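Sirnby Health Fund opens copay help to 400 more people this August

I get to share some good news for once, so bear with me if I sound excited!

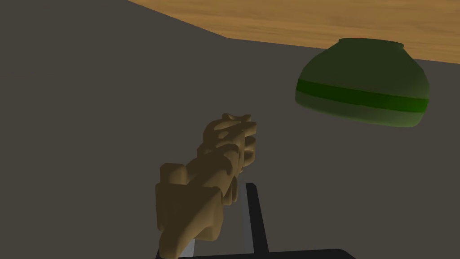 What's changing

Starting in August, our Wiltari copay program will take 400 new members. If you have insurance but the cost at the pharmacy counter still makes you wince, please apply. We pay up to $4000 per person per year toward prescription copays, deductibles and lab fees. Uninsured? You can still call us, and we'll point you to the clinic side of the program at our Ouellet office (same phone line, different form).

How to apply

I filled out the new form myself to see how long it was. It's down to 7 questions, and you'll need your insurance card plus one recent pay stub or benefits letter. Send it online or drop it off at Ouellet. We read new forms every Tuesday.

Already a member? You don't need to do anything. Your card keeps working at Druretti pharmacies and at any other pharmacy on our list.

We had over 933 calls about copays last year, and I took a good share of them, so I know how many of you have been waiting on this. The phone line opens at 9 a.m. on weekdays, and we have Spanish speakers on every shift.

Media contact: Sirnby Health Fund press desk, Ouellet office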